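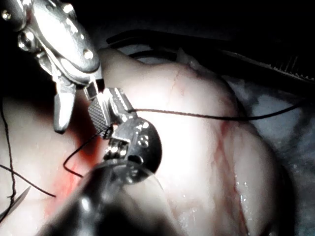
Kwiatkowski objects that slack is a symptom and should never have been treated as a measure. A surgeon who leaves a loop lying on the tissue may be about to take it up, she writes, and a surgeon who keeps the thread tight may be pulling too hard. We agree with the first half of this and doubt the second, at least as a general rule. Her objection is still the most useful one raised against the earlier report, and the rest of this section tries to meet it.

Figure 2. Black suture thread at the jaws of a needle driver, with one length sagging to the right and a curved loop lying across reddened tissue to the left.

4.2 Does loose thread predict a loose closure?

The claim under test is a simple one. Trainees are told to keep the free thread short and out of the way, and those who do so are said to close more evenly. The advice appears in most of the teaching notes we collected, usually without a source. Pawlak traced it through the Verkstead course materials and found the same sentence copied, with small changes, from one edition to the next. He found no trial behind it.

We reviewed 114 recorded closures on practice tissue. Two raters marked each one for loose thread in the working area and, separately, for evenness of the finished line. The raters did not see each other's marks. On loose thread they agreed in almost 70 percent of cases, which we consider poor for a feature that is supposed to be obvious at a glance.

Figure 2 shows why. The length running right from the jaws dips a little before it continues. Is that slack? One rater would say yes on sight. The other held that a gentle sag across tissue is ordinary handling and should only be marked when the thread forms a loop. The curved length on the left meets that stricter test, but a still cannot tell us whether the loop was about to be drawn down or had simply been left there. Neither can it tell us anything about the reddened patch beneath. We mention this because redness near a thread has been read as a sign of drag in at least one set of teaching slides, and we see no basis for reading it off a picture.

When we kept only the closures on which both raters agreed, the link between loose thread and uneven lines was weak. It became weaker again once we set aside closures by beginners, who tended to have both problems. This is the pattern we would expect if inexperience causes the two separately. It would also fit a small real effect that our sample was unable to pick out, and we do not want to claim more than that.

The Kramer scoring sheet gives thread control the same weight as needle angle and bite spacing. We can find no support for that in our data. Bite spacing can be measured afterward on the finished line, while thread control depends on the moment the rater happens to be looking. Until the sheet says when in the stitch to look, and for how long, scores for thread control from different centers should not be pooled.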